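Trastance — Big Band Chart (PDF Score and Parts)
Composed by Rónán Daly
Publisher: Plomora

We get sent a lot of charts described as "playable by any band," and most of them aren't. Trastance comes closer than usual. It's a medium swing tune, 191 bars, with the lead trumpet kept off the high stuff until the shout chorus.

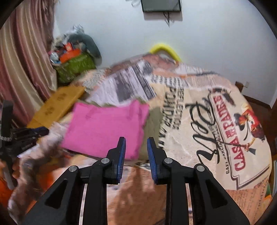 Large printed blanket on the bed

The publisher says two rehearsals will do it. We doubt that. The sax soli at bar 30 is harder than it looks, and the second alto part has page turns in bad places — print it single-sided. Aisling Ó Néill's written piano part is good, but the guitar gets chord symbols and little else. 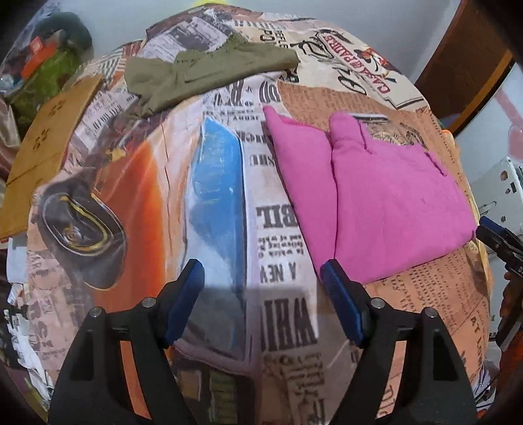
Category: Jazz Ensemble / Downloads

Includes score and all parts as PDF. No notation file, whatever the old listing said. Solo space for tenor and trombone, 8 bars each, which seems stingy. The demo track is computer playback, so don't judge the ballad intro by it. Download link is good for 2 tries.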